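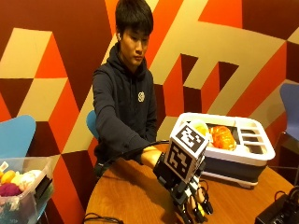 丸テーブルと水切りラック、6月。

蒸発残留物の測定、やり直し分がようやく終わった。コルトホルムの水道水1リットルを小分けにして蒸発皿に足していき、105℃で乾燥、デシケーターで放冷、秤量。恒量になるまで3回繰り返した。結果は562 mg。前回の値は放冷が足りないまま量ったもので、皿のまわりの対流で表示が軽いほうへ流れていたと思われる。ノートの前回分には線を引いて消した。値そのものは読めるように残してある。

秤はリューティの中古で、水準器の気泡が左へ寄りやすい。脚のねじを回して合わせても、夕方にはまた少しずれている。床板のせいか脚のゴムのせいかは切り分けていない。今回は秤量の直前に毎回合わせ、分銅で確認してから皿を載せた。分銅の値に目立った変動はなかったので、床の件は後回しにする。

残留物は灰白色、縁のほうが厚い。酢を一滴落とすと発泡した。炭酸カルシウムが主体と見てよいが、マグネシウムの割合はこの方法では分からない。なお、水中で炭酸水素塩だったものは蒸発の途中で二酸化炭素と水を失って炭酸塩になるため、残った質量は溶けていたイオンの合計より小さく出る。水道の検査票にある各イオンの合計と直接比べてはいけない。以前これを忘れて、数字が合わないと半日悩んだことがある。

そもそもの発端は食器の白い斑点である。ガラスのコップを自然乾燥させると、底の縁に輪が残る。布で拭けば残らない。違いは水滴がどこで蒸発しきるかだけで、水量が同じなら析出する総量も同じはずだが、輪になると目立つ。水滴の縁は蒸発が速く、そこへ向かう流れができて溶質と微粒子が運ばれる。コーヒーの染みが輪になるのと同じ理屈で説明されることが多い。ただし溶けた塩の場合は結晶化の時期も絡むので、コーヒーほど単純ではないようだ。 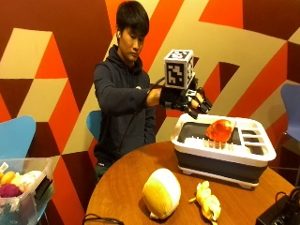
**ナイジェル・フォザーギル**
家庭用水の記録・測定担当

コップを置く角度についても試した。完全に伏せると口の縁に水が集まり、輪は縁に沿って細くなる。少し傾けると最下点に水が寄って、一か所だけ濃い点ができる。後者のほうが掃除は楽だった。点なら指先ほどの布で足りる。皿は立てて置くかぎり下端に筋が出る程度で、表面の斑点は少ない。問題になるのは糸底のある茶碗で、伏せると糸底の内側に水がたまる。これは角度をつけても完全には抜けない。置いてしばらくしてから一度ひっくり返すか、そこだけ拭くしかない。

洗剤の影響も見るつもりだったが、すすぎの量をそろえられず中止した。蛇口の開度に目印をつけ、時間を計ってすすぐ方法を考えたが、同じ開度でも朝と夜では流量が違う。計量カップですすぐのが確実だろう。面倒なので来月にまわす。

やかんの湯垢について。エルニーネの除去剤(粉末、クエン酸系)を使い、9日おきに処理してきた。前回は間隔が延びてしまい、注ぎ口の網の裏に硬い層ができていた。一度の処理では取れず、液を替えて温め直した。クエン酸は濃くして長く煮るとクエン酸カルシウムが沈殿し、これはこれで落としにくい。沸騰させず、ぬるめで放置するほうが結果はよかった。網は外して別に浸ける。外すときに爪を折りかけたので、次からは先に湯で温めて膨張させるか、木のへらを使うこと。

デレク・バンティングからファモドトンの水が届いた。満水にして空気を抜いてくれと頼んだのに、肩のあたりまで空気が入っている。残留物の測定なら差し支えないが、pHのほうは参考値扱いになる。ラベルには採水の時刻が朝とだけ書いてあった。流し始めの水か、しばらく流してからの水かも不明。返事で問い合わせた。銅管の中で一晩とどまった水なら、比べる相手として適当でない。

届いた水を少量だけスライドガラスに垂らし、こちらの水と並べて窓辺で乾かした。ファモドトンのほうは輪がかなり薄い。透かして見ないと分からないところもある。向こうは貯水池の水、こちらは白亜層の井戸水が主だから、傾向としては予想どおりである。数字は恒量を出してから書く。見た目の薄さを硬度に換算するような表は作らない。

石鹸の泡立ちも比べた。共栓のついた試験管に同量をとり、石鹸液を一滴ずつ加えて振り、泡が消えずに残ったところを終点とする古い方法である。コルトホルムの水では途中で白い浮きかすが出て、終点の見極めに迷った。偽の終点と呼ばれるものだと思う。マグネシウムが残っているところへカルシウム分だけが先に片づくと、泡が一度もったように見える。もう少し滴下すると泡はまた消えた。ここで止めていたら低く読むところだった。EDTA滴定に切り替えれば済む話だが、指示薬が古く、色の変わり目が鈍い。注文書に書き足した。

軟水器の設置については保留のまま。ナトリウムに置き換えるだけなので、蒸発残留物は大して減らない。斑点は出るが、水で拭けば落ちる塩になる。食器のためだけに塩の袋を運ぶ気にはなれない。飲用の蛇口を分ける配管も要る。やるとすれば給湯側だけで、湯沸かし器の熱交換部の寿命のほうが理由として大きい。配管図を引っ張り出したが、止水栓の位置が実物と一致していなかった。図を直すのが先である。

夜、蒸発皿を希塩酸で洗って空焼き。一枚に細いひびを見つけたので廃棄した。残りはデシケーターへ戻し、シリカゲルは色が変わりかけていたので入れ替えた。明日はファモドトン分の蒸発を始める。その前に秤の水準を見ること。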